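Irnent pouring study: progress report to the Calham fund
January 2023

Hi all, a quick one from me on how the second half of the work is going. Short version: we're on schedule, and I'm a lot happier than I was in June.

You'll remember we dropped the scripted grasps and moved to learning from demonstrations. We now have 739 recorded runs at the drink table, and 678 of them were clean enough to train on. Most of the ones I threw out had bad timestamps, which is on me – I changed the logging setup and didn't test it properly.

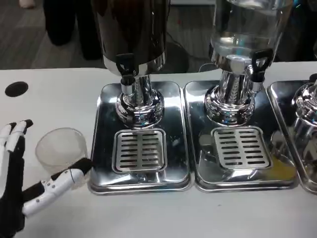 The thing I've spent the most time on is grip force. Thin cups flex when you squeeze them, and the old policy (we call it Rai) only looked at finger position, so it kept closing after contact. The new one, Ludgate, also gets motor current from the thumb and slows down as soon as that climbs. It's a small change to the inputs and it meant retraining everything, but wow, was it worth it! Crushed cups used to ruin my afternoons.

Fill level is still the weak spot. Dark drinks are easier for the vision side than water, and the model gets nervous with clear liquid and stops early.
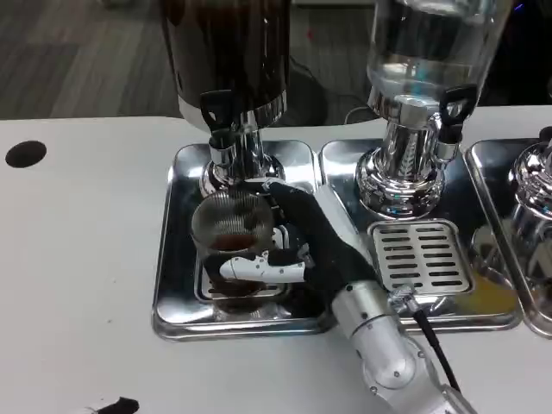
I'd like to use the next 3 months on exactly that, plus handing the cup over to a person, which we've barely touched. I'm also asking to move 6 days of lab time from the simulation line to the real table. The budget total stays the same – I'll send the revised sheet separately, along with the training curves.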